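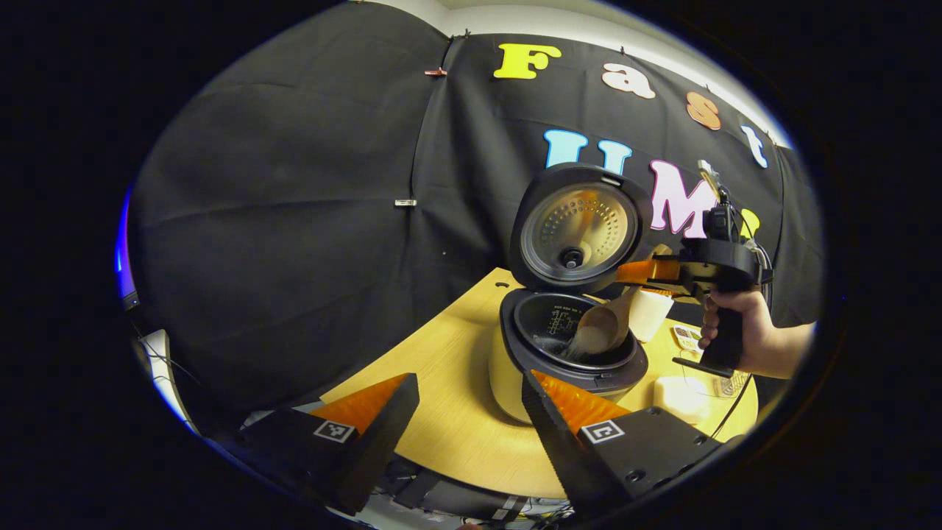

Observatory money: where we are

Quick one this month, everybody is flat out. The county has signed off on its share of the Skiranberg Observatory repairs. That was the vote we'd been waiting on since spring and it went through in one evening, no amendments. So the dome gets fixed. The visitor building is a different story, see further down.

What's covered: new shutter motors, the rail the dome turns on, rewiring on the ground floor, and a proper ramp up from the parking lot. The ramp was nearly dropped in the second draft and a lot of you wrote in about it. Thank you. The letters were read out at the meeting, or most of them were.

What isn't covered: the 24-inch mirror. It needs recoating and it has needed it for years. That money has to come from us, and from the Plongate Fund if they say yes. Application is in. We hear back in September.

The petition closed at 3,602 signatures. More than the town of Cartwright has registered voters, as one of the county people pointed out, a bit sourly. Plenty of names came from out of town, fine, but plenty of visitors do too, and they buy gas and lunch here.

Work on the dome

Brutetti has the contract. They did the water tower and the school roof in Cartwright so they know the road up and how bad it gets after rain. Scaffolding goes up in September if the weather lets it. Telescope will be wrapped and locked down the whole time, so no viewing through the big one until the shutter is tested and signed off. Don't have a date for that. Please don't ask the front desk, they don't have one either.

Open nights carry on. Wednesday as always, gates at 7:30, on the south lawn with the small scopes. Bring a red flashlight if you own one, we have a few to lend but they wander off. Last Wednesday 61 people came, on a night with half the sky clouded over, and we got Saturn for maybe twenty minutes before it shut in completely. Good crowd. Lots of kids, and one very patient line.

Parking - use the lower lot. The upper one will be full of pipe and boards and the contractor needs the turning space. If you can't manage the walk, call ahead and we'll sort out a spot by the gate.

The visitor building

Not funded this round. The county liked the plan for the exhibit room (the old radio recievers, the chart table, the logbooks from the first years) but wants a firmer number for heating and running costs before they'll look at it again. Fair enough. The old estimate was done before the insulation was priced and it shows.

A new one is being put together now. If you've worked on a small museum budget and have an evening to spare, we would love another pair of eyes on it. The logbooks are staying in the library basement for the winter, dry and boxed. You can still see them by appointment, 3 people at a time, no pens.

Odds and ends

Membership renewals are due. Same price. Checks or the website, but the website is slow so give it a minute and dont click twice, it will charge you twice.

Calendars are at the printer. The October picture got swapped because the first one came out green.

Still looking for a used projector, any age, as long as the bulb works. Leave a message at the desk.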